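The Wisencombe Trial

The evaluation office at Prakdale occupied the ground floor of a former seed warehouse, and its procedures had been written by people who expected to be audited. Every instrument carried a tag. Every trial carried a sheet, and every sheet carried the signature of Prapai Somboon, Senior Examiner, who had held the post for 30 years and had never signed in pencil.

The instruction that arrived in January was brief. Wisencombe, a supplier of cut and artificial flowers to hotels, wished to know which of two grippers should be purchased for its arranging line. The Oprea had been submitted by its maker with a letter of two paragraphs. The Brodutitz had been submitted with a binder. The examiner was to compare them under equal conditions and to recommend one. The value of the order was not stated, although the covering memorandum mentioned 3000 stems in a manner that suggested someone had already promised them.

Ms. Somboon read both submissions in full. She then set the binder aside, for it addressed bottles, cartons and machine parts, and did not once mention a petal.

The method she adopted was plain. Each gripper would lift a stem, hold it upright and release it into a tray. A stem that turned in the fingers would be marked as turned. A blossom that lost its shape would be marked as spoiled. There would be 54 lifts for each gripper, divided between roses and hydrangeas, and no adjustment would be permitted after the first lift had been entered. The representatives of both makers agreed to these terms in writing. They were given chairs behind a line on the floor and were asked not to speak to the operators.

The roses gave little difficulty. A rose has a stem of some firmness and a head that keeps out of the way, and the early sheets for the two grippers could have been exchanged without anyone noticing. The hydrangeas were another matter. The head was wide, the stem began somewhere underneath it, and an arm approaching from above was obliged to reach past the one in order to find the other.

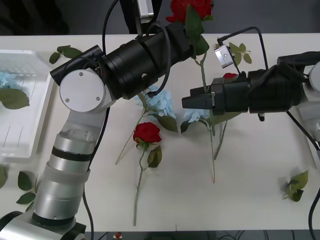

Rose and hydrangea stems on the trial table, with the two arms at work.

On the second afternoon the representative for Brodutitz rose from his chair and requested a recess. He stated that his firm's fingers had been supplied for a different class of object, and that a softer set could be delivered within the week. The request was courteous. Ms. Somboon recorded it, recorded the time, and declined it under paragraph 2 of the agreed terms.

"You would be recommending against a product you have not seen at its best," he said.

"I am recommending on the product that was sent," she replied. "If the other set had been sent, I would have tested the other set."

He sat down. The lifts continued until the sheet was full, and the operators were thanked and released for the day.

She remained at her desk that evening with both sheets before her. The Oprea had turned more stems. The Brodutitz had spoiled more blossoms. The form provided a single line for the recommendation and no guidance on which fault was the graver. In earlier years she would have telephoned the client and asked. She considered doing so now – the number was on the memorandum – and found that she did not wish to be told.

Instead she walked back to the trial room and picked up one of the hydrangeas by its stem. She let it turn between her thumb and finger until the head faced the wall, and then turned it back again. It took no effort. She pressed the petals lightly with the other hand, and stood for a while looking at the place where she had pressed.

The recommendation was entered in ink shortly before nine. It named the Oprea, and beneath the signature, in the space reserved for remarks, Ms. Somboon wrote that a turned stem may be turned again. The sheet was placed in the tray for the morning post, and she went to find her coat.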